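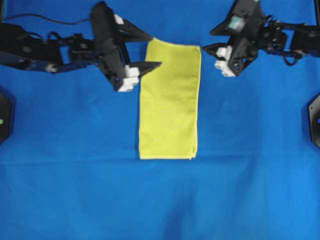

*A yellow towel folded long and narrow, on a blue cloth.*

## Cliltonstead pool to try new towel fold, with big claims attached

CLILTONSTEAD — The Demissie Street pool will change the way it folds its hand towels starting in February, after its linen supplier, Terkum, told the parks department that a long, narrow fold would let the same shelves hold a lot more of them.

How much more is where the announcement gets hard to follow. Terkum says the towel room behind the front desk now holds 600 towels folded in squares and would hold 800 folded its way. The shelves aren't being moved and no new ones are being put in. The towels are the same size and thickness as before. A towel takes up the space it takes up, and the two-page handout given to reporters on Wednesday doesn't say where the extra room comes from.

Asked about that, the company said the squares leave "dead space" at the front and back of each shelf, and that a tall rectangle fits the depth better. That may be so. It would be easier to judge if the handout gave the depth of the shelves. A request for the measurements hadn't been answered by Thursday morning.

The fold itself is nothing exotic. The towel is laid flat, doubled lengthwise, smoothed out, and doubled lengthwise again. Plenty of people in town already do their dish towels that way, and at least one motel on the highway has done it for years without putting out a press release.

Terkum also says the narrow fold is less likely to come undone when someone pulls a towel from the middle of a stack. Anyone who has stood at the pool counter on a swim meet afternoon will know the problem. The stacks start the day neat and are a heap by lunch, mostly from people digging for a dry one.
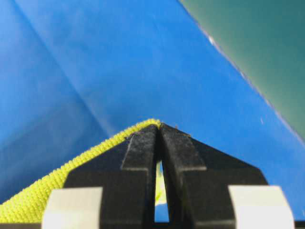

The handout offers no test of the new stacks under those conditions. Its one figure on the subject is that 88 percent of users "preferred the look" of the narrow fold, with no word on how many people were asked or what they were shown. Preferring the look of a towel is also a different thing from putting it back where it came from.

Soft towels are a further question. Fuzzy cloth grips itself and holds a crease poorly, and corners tend to creep out of line however carefully they're matched. Terkum's answer is that staff should fold on a cloth-covered table so that the towel doesn't slide. The pool's folding table is bare, and a cover would have to come out of the supplies budget. The department said the cost would be "minor" and didn't give a number.

A similar promise was made the last time the pool changed its linens. Gamemach, which had the contract before Terkum, talked the department into rolling the towels and storing them upright in bins. Rolled towels were supposed to save space, too. The bins were gone by the end of that summer, and two of them now hold kickboards.

The trial will run four months and cover only the hand towels. Bath towels in the locker rooms will stay folded in squares for now. Front desk staff will do the folding between check-ins, as they do today, and the department said it doesn't expect the job to take any longer. It hasn't timed it.

What the trial is meant to measure isn't settled either. The department said it would look at "storage, appearance and general feedback" before deciding whether to keep the fold. It didn't say what result would lead it to drop the idea, or whether the towels on the shelves would be counted at the end.

Towel service at the pool will continue as usual during the changeover. Swimmers may still bring their own.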